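Notes from the Sewing Corner, February

Well, I finally did it. I went through the whole fabric stash! It took me 2 evenings and more coffee than I should have after dinner, and I found things I'd completely forgotten buying (a mustard corduroy, why?). The plan for this spring is to sew only from what's already in the house, and so far the only slip has been 39 cents' worth of bias tape at the Biststead market, which I'm not counting.

First up was the Isora apron. The pattern is lovely but the pocket markings are tiny, so trace them before you cut. I didn't, and my first pocket ended up somewhere near my hip.

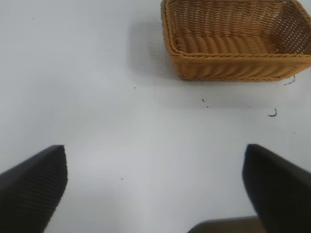 Scraps are my weak spot. I keep everything bigger than my palm, and for years it all went into shopping bags in the closet, where I never looked at it again. Tuấn Tôn wrote in after the last newsletter to say he sorts his by color and leaves them out where he can see them, and I've come around to his way. An open wicker basket with straight sides is just right for it, and a woven one looks nice enough to sit out on a white table all week. Do line it if you're storing anything silky, as wicker can snag! A plain cotton pillowcase folded down inside does the job.

Next month I'm starting the Nirkow quilt, all 330 pieces of it. I've cut the blues and I'm short on cream, so if anyone local has some to swap, write to me. I'll trade you the mustard corduroy.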